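Fitted Furniture and Joinery, Evening Course
Handout 4: Finishing a cabinet carcass and its doors
Tutor: Piroska Pintér

Welcome back, everyone, and thank you for bringing your sample boards in on time. Several of you asked me last week why we spend a whole evening on sanding and varnish when the joints are surely the clever part. Well, the joints are the clever part! But the finish is what your customer will touch every day, and a lovely dovetail under a gritty, patchy coat will only ever be remembered as a gritty, patchy cupboard. So please bear with me tonight, and keep these notes somewhere you can find them, preferably away from the glue.

Before you start

Look the whole piece over in a low side light. A torch laid flat against the panel does very well, and it will show up glue smears, planer ripples and dents that you would swear were not there under the ceiling lamps. Circle them lightly in soft pencil. Glue is the one to worry about most, as it seals the grain and stays pale when everything round it darkens. Scrape it, don't sand it; sanding only pushes it further in.

Dents can very often be steamed out. Lay a damp cotton cloth over the place, touch it with the tip of a warm iron for a moment, lift, look, and do it again if need be. This works nicely in solid timber and badly in veneer, where the steam can lift the glue line, so do check which you have.

Take off all the handles, hinges and catches and put them in a labelled bag. I know it is a nuisance. I once varnished round a set of cup handles to save myself a quarter of an hour and spent most of a Saturday putting it right.

Sanding

Work through the grits in order and don't be tempted to jump. We use 120, then 180, then 240 on the outside faces, and stop at 180 inside the carcass. Always go with the grain. Where a rail meets a stile the grain changes direction, so sand the rail first and the stile after it, and the stray scratches from the first will be taken away by the second.

Wipe the dust off between grits, otherwise a coarse crumb left behind from the last sheet will follow your block about and leave little curls all over the panel. Edges want only a light touch — two or three strokes to take the sharpness off, as a finish always runs thin on a hard corner.

End grain drinks up colour and goes much darker than the face. Sand it one grit finer than the rest and it will behave.

Staining, if you must

Most oak looks best left alone, in my view, but customers do like to match what they have. Make your test piece from an offcut of the same board, sanded to the same grit, and put the full finish on top before you judge it. A bare stained sample tells you very little. Write on the back what you used, how many coats and how long you left it before wiping.

The coats

In the workshop we have Drellow satin varnish for the bench group and Renaud hard oil for anyone who prefers a softer look. Both are on the shelf by the sink. Read the tin, please, even if you have used it before.

First coat: thinned a little, brushed on along the grain, and left overnight with the door shut and the extractor off.
Second coat: full strength, after a gentle rub down with a fine pad.
Third coat: outside faces and tops only.

Do the inside before the outside, and the backs of doors before the fronts. Drawer boxes get one thin coat, if any, and the runners get candle wax and nothing else. Varnish on a wooden runner will grab sooner or later, usually on a muggy day.

Oily rags must be opened out flat to dry outdoors, or put in the metal bin with water in it. Never leave them bunched up on a bench. They can heat up and catch fire on their own, and I am quite strict about this.

For next time

Please bring your door, your test piece and a decent brush (55 mm is a handy width). The Skurkia catalogue is on the side table if you still need handles; the bar pattern most of you liked is on page 193.
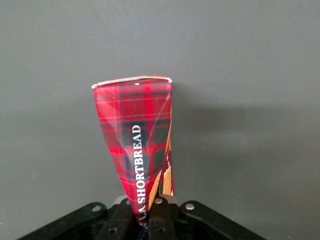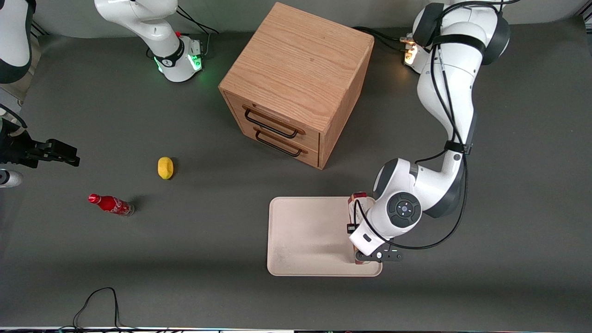
Second picture: oak cabinet with two drawers and black bar handles.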